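An open day at the Magalhães newsroom

I have wanted to see the inside of a working newsroom since I was ten, so when Magalhães announced an open day for Sat 6 July I had my name down before I'd even checked whether I was free. (I wasn't. Sorry again to my sister, who moved her own furniture.)

Quick background if you don't follow local news the way I do: Magalhães started as a radio station, picked up a regional TV bulletin somewhere along the way, and now does the lot out of one building behind the bus depot. They had 400 places for visitors over the day, split into little groups, and mine was the second one in. You get a sticker, you get a coffee in a paper cup, and then you get taken upstairs by whoever drew the short straw.

Ours was Lurdes Simões, and she was wonderful. She runs the planning desk, and I'd always imagined that meant a big calendar. Well, it is a big calendar! But it's also her on the phone at six in the morning trying to find out whether a council meeting has been moved, and if it has, whether the crew that was going to cover it can get to the ferry terminal instead. She showed us Friday's running order next to what really went out, and I don't think more than a couple of stories were in the same place. The lead had been dropped completely. A man in our group asked if that upset her and she laughed for quite a long time.

The newsroom itself is smaller than it looks on the bulletin. The desks are in a horseshoe, radio on one side and TV on the other, with the web people along the bottom, and everyone can hear everyone else. I loved that. Somebody shouted a question about how to spell a street name and got three answers. They use a scripting system called Irker, and we were each allowed to type a line into a dummy bulletin and see it come up on the prompter. I wrote mine too long, and the presenter trainee who read it out had to take a breath in the middle. Lesson learned: short sentences on air. (You can tell I haven't applied it here.)

After that we had a talk from Cristóvão Matos, who has just taken over as head of news gathering. He's moved across from the political team and he was pretty frank about how different it is. On politics you know who your people are, he told us, and you know roughly what day they'll be shouting at each other. Now he has reporters spread over the whole region and has to decide by mid-morning where they all go. His big plan is to put a reporter back in the north of the county full time, starting in November, for the first time since the old office there shut. That got a round of applause, and from more than just me.

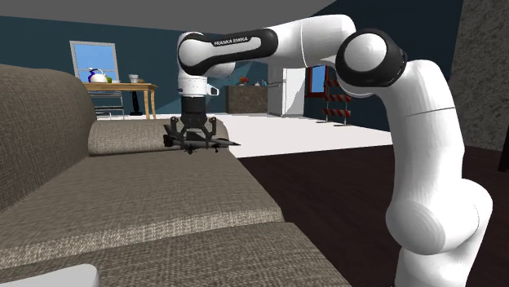

Soledad Echevarría wasn't so sure about the northern job, and said so in the questions afterward: one reporter was fine, but one reporter with no editor nearby would end up chasing whatever the city desk fancied that day, and people up there would notice inside a month. Cristóvão took it well, I thought. He said the reporter will have two fixed slots a week that the city desk can't touch, and that he'd rather be told now than read it in the letters. She didn't look completely convinced, but she wrote it down.

Then the studio, which was the bit the kids had come for. It's cold in there, bring a sweater. The news desk is much shinier on screen than it is up close, and there's a strip of tape on the floor that you must not cross because it's where the weather presenter stands. We got to sit in the chairs. I did my serious face and my friend took 2 pictures, both terrible.

The gallery was my favorite part of the whole day, though. We squeezed in at the back while they did a rehearsal, and it's all quiet voices and counting backward, and then someone says a guest is stuck in the elevator and the quiet voices get a little faster. Uldis Org, the director, never once raised his. He talked straight through it, swapped two items, and came out on time to the second. I would have been under the table.

A few practical things if you're thinking of going to the next one:

Book early. They told us 585 people had asked for places.

The upstairs tour has a lot of standing. There is an elevator (guest permitting) and you can ask for a chair in the gallery.

Sandwiches are downstairs and they go fast. The cheese ones went first.

Phones are fine everywhere except on the planning desk, where there are names and numbers on the whiteboards.

I stayed on for the last talk, about the archive. They've put 2000 hours of old radio online, and you can search it by village. I typed mine in and got a report on a flooded bowling green, with my old school principal being very cross about drainage. I listened to the whole thing on the bus home and then again for my mom on the phone.

Booking for the next open day hasn't opened yet, but there was a sheet by the door for leaving your email, and mine's on it.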